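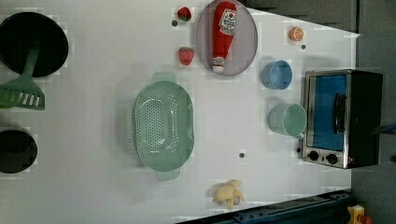
Kitchen items and play food laid out on the white test table at the Clillton centre.

Print this page
E-mail to a friend

Gratero publishes good practice guide for robot work on kitchen tables

Laboratories, schools and small companies can use the guide free of charge from September

CLILLTON – Gratero has today published the first edition of its guide to good practice for robot arms that handle household objects on a table. The guide has the name Dallier. It is written for teams who do this kind of work every day and who until now had to make their own house rules, often on one sheet of paper fixed to the wall.

Dallier has 64 pages. It covers the preparation of the table, the choice of the objects, the behaviour of the people near the arm, and the notes that should be kept after each run. The guide does not replace any law or any safety standard which is already in force. A team that must follow such a standard continues to follow it, and uses Dallier for the daily questions that the standard leaves open.

"We have received the same questions for many years," said Siobhán Geraghty, who led the writing of the guide at Gratero. "How near may I put my hand when I bring back a fruit to its place? Who says that the arm may start again? May I change the cup in the middle of a series? The answers were different in each room, and sometimes they were different in the same room in the morning and in the afternoon."

How the guide was made

The work began with a reading of 2477 run reports, which came from the Clillton centre and from its partner Costello. The reports were written by operators after their runs, in free words. Of these, 436 spoke of an interruption of some kind. The authors sorted the interruptions by their cause as the operator had given it. The largest group had no relation with the arm. It concerned the table: an object that was not in the list, an object placed too close to the border, or two people who had each prepared one half of the table and had a different plan in mind.

For this reason the first chapter is about the table and not about the machine. Some readers of the draft found this strange, and they asked to put the chapter later. The authors have kept it in the first place.

What the guide asks

Before a series starts, one person writes the list of objects and signs it. The list gives for every object a plain name, a colour and a place of storage. Names of brands are not sufficient. A bottle is written as "red bottle, ketchup", so that a colleague who did not grow up with the same bottle can also find it. Play food is written as play food, and is never mixed with real food in the same series.

When a large object such as an oven shares the table with small ones, its position is decided first and the small objects come after. The operator must be able to see the small objects from the working place without leaning over the table. Where fixing holes are present in a tabletop, the list says which of them may be used for placing and which must stay free.

The stop button has a page of its own. It must be within the reach of the person who watches the arm, and this person has no other task during the run. The button is tried at the beginning of each shift and the result goes in the notes, also when everything is in order. 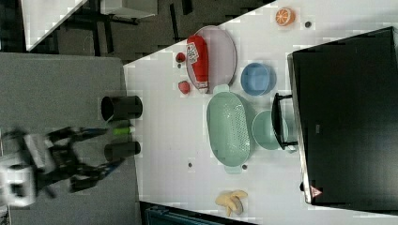
Photo: Gratero, Clillton centre

Moving arm, quiet hands

The second chapter deals with the time when the arm is in movement. Its main rule is short: while the arm moves, hands stay outside the line. The guide asks every team to draw this line around the full reach of the arm, with open gripper fingers included, and to draw it again when the arm is mounted in a new place or receives a longer tool.

Small light objects receive special attention. A cup that lies on its side can roll, and many operators have the reflex to catch it. Dallier asks to let it go. A fallen cup is picked up after the arm has been stopped and the watching person has said the agreed word. Which word is used is a matter for the team, but it should be the same for all, and it should not be a word that one says often in conversation.

If two tables stand against each other, they are treated as one working area with one list and one line. The draft had permitted two lists in this case. After comments from Costello the permission was taken out.

The speed of the arm is treated with care. The guide gives no single value, as the arms in use are too different. It asks the team to choose a speed at which the watching person can still follow the gripper by eye, to write it down, and to not increase it during a series. A change of speed means a new series and a new line in the notes.

Notes which another person can read

The third chapter is the longest. It explains how to write a run report so that a colleague in another town can understand it one year later. It contains sample pages, a list of words to avoid (the word "normal" is the first of them) and advice on pictures of the table. Dallier recommends one picture of the table before each series, taken from the same point, and stored together with the signed list. When people can be recognised in a picture, their agreement must be asked before it is shared with another organisation.

"An operator once wrote only 'problem with banana' in the report," said Siobhán Geraghty. "I spent half a day on this sentence. I would like that the next person needs one minute."

First use and comments

Costello has worked with the draft in its own rooms since last year and has put over 1000 runs in the new form of report. Its operators asked mainly for shorter forms. As a consequence the daily form has now one page, and the questions about the building have moved to a separate form which is filled in only once per season.

Gratero does not give a certificate for the use of Dallier, and no company should write in its advertising that it is certified. It is permitted to write "we work according to Dallier, first edition", if this is true for all the tables in the organisation.

The guide is available in English. Printed copies can be ordered from the Clillton centre, at the cost of the postage. Comments on the first edition are welcome from everybody who works with such tables, and should mention the page and the paragraph. They will be read for the second edition, for which no date is fixed.

About Gratero

Gratero is an independent organisation with its seat in Clillton. It tests methods for the handling of everyday objects by robot arms and writes guidance for the people who work beside them.

Contact for the press: Siobhán Geraghty, Gratero, Clillton centre. Telephone calls are answered until 4 pm.

Print this page
E-mail to a friend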